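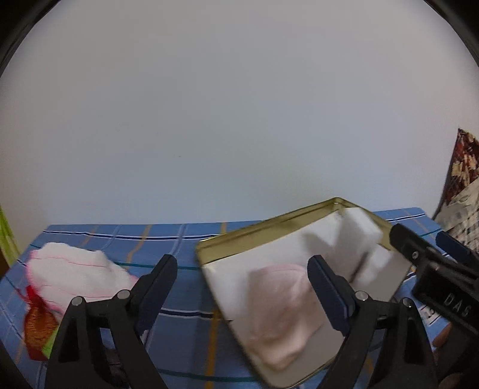 Last updated: June

Quick one tonight because I promised Impi I'd write up the tray result before I forget how we got there, and the bus is at ten past six.

So. The question was whether cloth things go better with more demos or with more varied demos. Everyone in the group had an opinion. I was on the "more" side, for the record.

Setup is the same as last post: two hand-held grippers, one per hand, a person does the task, we train on what the gripper cameras see plus the finger opening and the pose. Then the policy goes on the real arms. Task is picking small soft items off a table and getting them into a tray, or out of a tray and back onto the table. Plaid cloth under everything. I love the plaid for this, it gives the pose tracking loads of lines and corners to hang on to. Plain grey wall behind gives it nothing, so when someone tips the gripper up too far the track drifts and we bin the episode.

Total after cleaning: 793 episodes. I split them two ways.

Set A: 400 episodes, same handful of items, tray always square to the table edge.
Set B: 300 episodes, items swapped constantly, tray on whatever angle the person felt like.

The leftover 93 were held out for checking the offline loss, which told me basically nothing, as usual. Loss on A was lovely. Loss on B was ugly and stayed ugly. If I'd stopped there I would of picked A and gone home happy.

On the arms, 50 trials each. Tray turned to a random angle, items neither set had seen.

A got 19. B got 34.

I reran A on Monday thinking I'd loaded the wrong checkpoint. Nope. 21 the second time.

Where A falls over is nearly always the rim. It comes in as if the tray edge is where it always was, and a finger lands on the metal. With B the approach is slower and a bit wobbly but it seems to look for the rim and come over it. Grasp success once the fingers are down inside the tray is pretty much the same for both, which suprised me. I'd expected soft stuff with folds in it to be the hard part. It's the getting there.

Things I haven't sorted out:

- B had three people recording, A had two. Could be an operator effect. Impi Hakala says it is, and wants a set C with one person and lots of angles. Fair enough.
- Shiny trays. The bright side and the shadowed side of the same tray look like two different objects to the encoder. Tried colour jitter, helped a little, haven't got a clean number.
- The two-handed version, where one gripper steadies the tray and the other one picks. Only trained once so far. The steadying hand likes to let go early. No idea yet.
- The pale pink item is a pain. Against a white tray bottom there's hardly any contrast and I think the policy is going off the shadow.

Someone asked in the comments last time about pad material. Not changing it until this is done, too many things moving already. The ribbed edges are fine.

Also tried the Räsänen trick of dropping the first half-second of every episode. Did nothing for A, gave B two more out of 50, so, noise. Left it in anyway because the files are smaller.

Next is set C, then the whole lot again on the Julluvmont bench where the table's lower and the light comes from the other side. If B holds up over there I'll believe it. Config and the split lists are in the Sindbridge folder under "tray", ask me if you can't get in.

Bus.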